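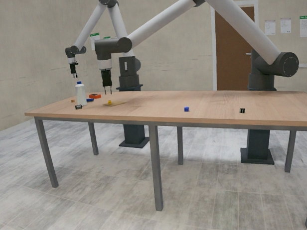 The long table, bottle at the left-hand end

Ullgate Community Forum > What's On > December short film night

Zubaida Minhas
Posted November 10, 2022
Hello all, and sorry in advance for the length of this! The Ullgate short film night is going ahead in December at the old Zestine hall, doors at half six, first film at quarter past seven. We had 57 films sent in, which is far more than I dared hope for, and I have now watched every one of them (some twice, with biscuits). We can seat 200 on the flat and tickets will be on sale from the Ansari bakery counter as well as online. The thing I'd love your thoughts on is the interval. Last year we ran straight through and I had several people tell me, very kindly, that their knees had not enjoyed it.

kitonkaren
Oh please, yes, an interval. My mum came last year and loved the animated one about the lighthouse but she missed the whole of the next film queuing for the ladies. Twenty minutes would do it. And could there be tea as well as wine? It's a cold old hall.

Usman Lashari
I'm going to be the awkward one, I'm afraid. I thought running straight through was the best thing about last year. Once the lights come up people start chatting, half of them are still at the bar when the next film starts, and it's always some poor soul's first film that gets talked over. If the programme's too long, trim the programme.

kitonkaren
But then you lose people's films, Usman, and they'll have told all their relatives!

Zubaida Minhas
I do see both sides, I really do. The running order I've got at the moment comes to 54 minutes for the first half and a bit less for the second, so it isn't an enormous evening either way.
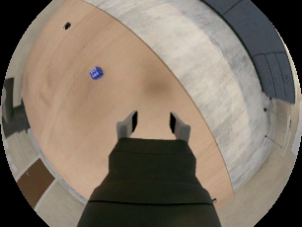
Posters next, as I promised Naveed Magsi I'd ask before he goes to the printer. Last year's was black with red lettering and looked smashing on a screen, but on the library noticeboard you couldn't read the start time unless you were practically leaning on it. I'd much prefer something pale this time, a light tan wood with the grain just faintly showing, like the tabletop there, and then good big dark letters over it. Naveed has said he's happy with that so long as we stop changing the title. We have settled on "Shorts by the Ull" and I shall not be moved again.

oldreelray
Pale is fine by me, but please put the age guidance on it. We took our grandson to the afternoon one in Kiton and there was a very sweary film about a plumber right in the middle. He was thrilled. His mother wasn't.

Zubaida Minhas
Noted, Ray! The first half will be suitable for everybody and anything fruity goes in the second. Which, Usman, does rather need an interval in between, so that families can slip off home. 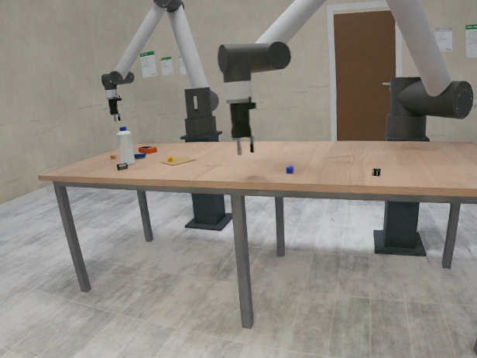

Murray Thibodeau
Putting the grown-up films second is sensible, and it's swung me round to the interval. I'd keep it to fifteen minutes though, and ring a bell at ten. One question about money: the fund stood at £3,935 after the summer screening, so do we need to charge the full price for children? I'd let under-twelves in free with an adult and see how we go.

Usman Lashari
All right, I can live with fifteen minutes and a bell. A loud one. I still say the second half will start late.

kitonkaren
Bagsy ringing the bell. Free for under-twelves gets a big yes from our house (we have three of them).

Zubaida Minhas
Bless you all. I'll ask Nabil Obeidat about the children's tickets when I see him, he has the accounts and I'd hate to promise something we can't do. Karen, the bell is yours. If anyone has a tea urn they could lend us for the evening, do send me a message, the hall one leaks.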